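Fuvberg 공개일 참관 보고

7월에 열린 Fuvberg 조작 연구동의 공개일 행사에 참석했다. 오전 9시 30분에 등록을 시작했고, 참관자는 오전 조와 오후 조로 나뉘었다. 본 보고는 오전 조 동선을 기준으로 작성했으며, 오후에만 진행된 이동 로봇 시연은 다루지 않는다. 현장 사정에 따라 순서가 바뀐 항목은 실제 진행 순서대로 적었다.

연구동은 2층 건물이다. 1층에는 시연실 세 곳과 부품 가공실이 있고, 2층은 사무 공간과 서버실로 쓴다. 안내는 Larysa Pavliuk 선임연구원이 맡았다. 시연실에서는 바닥의 노란 선 바깥에서만 관람할 수 있었고, 가공실은 유리창 너머로만 공개되었다. 촬영은 1층에 한해 허용되었다.

첫 순서는 개요 발표였다. 발표자 Thierry Rey는 연구동의 주력 과제를 가정 및 급식 환경의 식기 취급으로 소개했다. 과제명은 Gresska이며, 식기를 집어 건조대, 선반, 운반 상자에 옮기는 동작을 원격 조작으로 기록한 뒤 정책 학습에 사용한다. 발표 시점까지 확보한 접시 취급 기록은 2,302건이다. 이 가운데 검수를 마치고 학습에 투입된 것은 1,430건이고, 나머지는 검수 대기 또는 제외 상태라고 했다. 제외 기준으로는 조작자의 중도 중단, 영상과 관절값의 시각 불일치, 파지 전 접시 이동이 제시되었다.

검수 절차에 관한 설명이 예상보다 길었다. 기록 한 건은 조작자 본인이 아닌 다른 인원이 확인한다. 검수자는 파지 시점, 삽입 시점, 해제 시점의 세 곳에 표시를 남기고, 표시 간격이 기준을 벗어나면 해당 건을 재검수로 돌린다. 검수 화면은 자체 제작 프로그램이며 외부 배포 계획은 없다고 한다. 재검수 비율은 공개하지 않았다.

10시 20분부터 제2시연실을 참관했다. 이 방의 과제는 접시 세우기다. 작업대 위의 접시를 집어 검은색 플라스틱 건조대의 칸에 세워 넣는 단일 작업으로, 담당자는 Viorica Barbu이다. 담당자 설명에 따르면 난점은 파지보다 삽입 구간에 있다. 눕혀 놓인 접시는 가장자리가 조금만 들려도 손가락이 들어가지만, 칸에 넣을 때는 접시면의 기울기와 칸막이의 방향을 맞추어야 한다. 각도가 어긋나면 접시 하단이 칸막이 상단에 걸리고, 그 상태에서 하강을 계속하면 접시가 손가락 사이에서 회전한다.

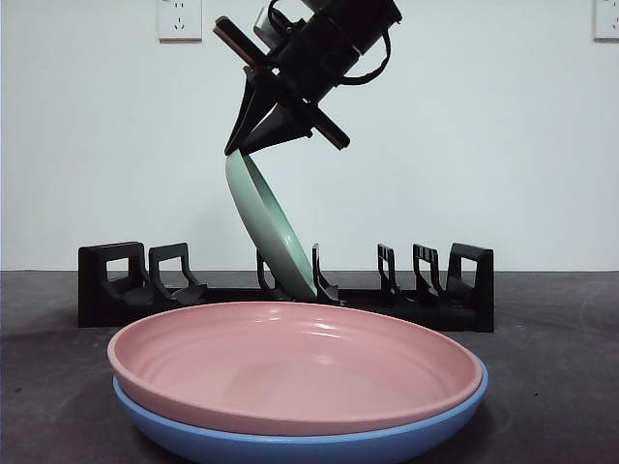 시연 참관 | 제2시연실

민트색 접시는 손가락 끝에 위쪽 가장자리가 물린 채 급한 각도로 기울어 건조대 가운데 칸막이 사이에 들어가 있다. 앞쪽에는 분홍색 접시와 하늘색 접시가 포개져 있다. 색을 달리한 접시를 쓰는 이유를 묻자, 기록을 검토할 때 어느 접시에 대한 동작인지 빠르게 구분하기 위해서라는 답을 들었다. 정책 입력에서는 색상 변형을 별도로 적용하므로 색 자체에 의존하도록 두지 않는다고 덧붙였다.

그리퍼는 끝이 뾰족하게 좁아지는 검은색 손가락 두 개로 접시를 잡는다. 손가락 형상은 Gresska 과제 초기에 쓰던 평판형에서 변경한 것이다. 평판형은 접촉 면적이 넓어 파지 자체는 안정적이었으나, 건조대 칸의 폭에 비해 두꺼워 이웃 칸막이와 간섭이 잦았다고 한다. 현재 형상은 간섭이 줄어든 대신 접촉점이 작아 접시가 손가락을 축으로 돌아가는 경향이 있다. 표면 마찰재를 바꾸는 시험이 다음 분기에 예정되어 있다. 마찰재 후보의 재질은 밝히지 않았다.

건조대 쪽 조건도 확인했다. 건조대는 작업대에 고정하지 않는다. 고정하면 삽입 성공률은 올라가지만, 실제 주방에서는 건조대가 밀리는 경우가 많아 학습 조건으로 부적합하다고 판단했다는 것이다. 시작 위치는 회차마다 변경한다. 변경 범위는 좌우 방향 80mm이며 전후 방향은 별도 표를 따른다. 전후 방향 표는 열람하지 못했다.

조작자 교육은 Aurelia Sima가 설명했다. 신규 조작자는 먼저 빈 그리퍼로 접근과 후퇴를 반복하고, 다음으로 접시 한 장을 평면에서 옮기며, 마지막에 건조대 작업에 들어간다. 단독 기록 자격을 얻기까지 통상 3주가 걸린다. 교육 중의 기록도 보관하지만 학습용으로는 쓰지 않는다. 조작자별 동작 습관의 차이가 정책에 남는지에 대한 질문에는 분석 중이라는 답변만 있었다.

제3시연실에서는 협력사 Stoica의 운반 상자 적재 장치를 보았다. 컨베이어 끝에서 빈 상자를 받아 팔레트에 쌓는 장치로, 제어반 문을 연 상태에서 배선 구성을 설명했다. 정격 처리량은 시간당 900상자다. 시연은 저속 모드로 진행되어 정격 수치를 현장에서 확인할 수는 없었다. 비상정지 후 복귀 절차는 두 차례 보여 주었는데, 복귀 시 마지막 상자의 위치를 다시 측정하는 단계가 포함되어 있다. 이 단계의 생략 여부는 설정에서 선택할 수 있다.

11시 40분부터 질의응답이 있었다. 주요 문답은 다음과 같다.

유리 접시나 금속 접시에 대한 기록이 있는지 물었다. 유리는 예비 기록만 있고 금속은 없다. 투명체의 깊이 측정이 불안정하여 유리의 본격 수집은 보류 상태다.

물기가 있는 접시를 다루는지에 대한 질문이 있었다. 현재 공개된 과제 범위는 마른 접시로 한정한다. 방수 처리한 손가락은 설계 단계다.

Ultdale 시험 주방으로의 이전 일정에 관해서는 Sânziana Zamfir가 답했다. 전기 용량 증설이 끝나야 장비를 옮길 수 있고, 이전 후에도 제2시연실의 작업대 한 조는 비교용으로 남긴다. 구체적인 시점은 제시하지 않았다.

참관자 의견을 덧붙인다. 데이터 관리 체계는 문서화 수준이 높았고, 실패 사례를 숨기지 않고 제외 기준과 함께 설명한 점은 참고할 만하다. 반면 삽입 단계의 정량 지표가 발표 자료에 없어 타 기관 결과와 비교하기 어려웠다. 제2시연실의 관람선은 작업대에서 멀어 손가락과 접시의 접촉부를 육안으로 보기 어렵다. 차기 참관자는 등록할 때 앞줄 위치를 요청하는 편이 좋다.

배포 자료는 발표문 요약본 한 부와 Stoica 장치 사양서 한 부이며, 두 자료 모두 부서 자료함에 넣어 두었다. 검수 표시 기준표는 요청서를 제출하면 별도로 보내 준다고 하여 신청해 둔 상태다.

문의 | 자료 이용 안내 | 무단 전재 및 재배포 금지 | 맨 위로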